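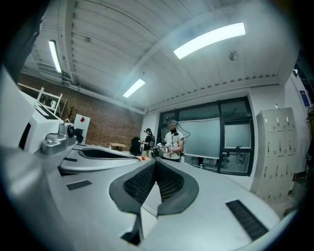

Parveen Munasinghe

The Gemholm Wool Blanket, large

I've been selling blankets from Zarnville long enough to know that most people who land on this page have already bought a cheap one and been let down by it, so come in, sit down, and let me tell you about the one I sleep under myself.

The Gemholm is pure lambswool, woven at 400 grams to the square metre, so it has a proper bit of weight without making you feel pinned to the mattress. The large measures 228 cm along its longer side, and that's enough to tuck in at the foot of a double bed and still have something to pull up round your ears in December (my husband says there is never enough, but he does steal them). Oleksandra Mykhailiuk does our finishing, and she whip-stitches every edge by hand in a slightly darker yarn. I did once ask her to try fringes. She wasn't keen, and having lived with both I've come round to her way of thinking, as fringes do get into such a tangle in the wash!

Colours at the moment are Oatmeal, Moss and a lovely smoky blue we call Moroz. The blue sells out first, every time, and the next lot comes off the loom in small runs, so do drop me a line if you'd like one put by.

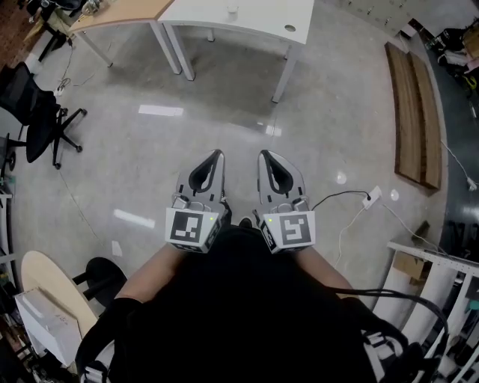 Washing is much less trouble than people fear. Use a cool wool cycle with a small capful of wool wash, no softener please, and dry it flat or over two rails so the weight is shared. Most of the time you won't need to wash it at all. I hang mine out of the bedroom window on a breezy morning and by lunch it smells of nothing but fresh air.

You may notice a little fluff in the first few weeks, especially on dark pyjamas. It settles down, and a soft clothes brush helps it along.

If you want something lighter for the sofa, have a look at the Gruno throw, which comes in at 300 grams to the square metre and matches all three colours. Each blanket is posted in a cotton bag with a drawstring, and you can send it back within a month if it doesn't suit.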